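Section 4: Setting Up the Tinholm Label Printer

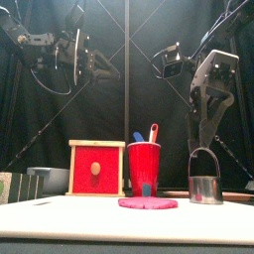 Prepared by Filipa Godinho, Technical Publications, Patside Office Supply
Revised February 10, 2020

4.1 Before you begin

The Tinholm is supplied with a power adapter, a USB cable and one starter roll of Gramard paper labels. Retain the carton and the moulded inserts, which are required for any return under warranty.

Place the printer on a level surface, out of direct sunlight, with at least 18 cm of clearance behind the rear cover.

CAUTION: Do not connect the USB cable until step 6. Connecting it earlier may cause the computer to install a generic driver, which must then be removed manually.

4.2 Loading the label roll

1. Press both side latches and raise the lid until it locks open.
2. Remove the orange transit tab from the print head and discard it.
3. Fit the roll to the spindle with the labels facing up, and slide the guides inward until they touch the roll lightly.
4. Feed the leading edge beneath the grey roller, leaving around 8 cm protruding from the front slot.
5. Close the lid firmly on both sides. The status light turns green.

NOTE: A flashing amber light indicates that the labels have not been detected. Open the lid and repeat steps 3 to 5.

4.3 Connecting to the computer

6. Install the Coelho print utility, then connect the USB cable when prompted.
7. Select your label size. For the starter roll, choose stock code 2131.
8. Print a test label. The border should be even on all four sides – if it is not, select Align in the utility and print again.

4.4 Care and cleaning

Clean the print head after every fourth roll, using the lint-free wipes listed in Appendix B. Switch the printer off at the wall and allow the head to cool before opening the lid.

CAUTION: Never use a blade or other metal tool to lift adhesive from the roller. Damage of this kind is excluded from the warranty.

Store unused rolls in their sealed bags, away from heat. For colour label stock, see Section 5.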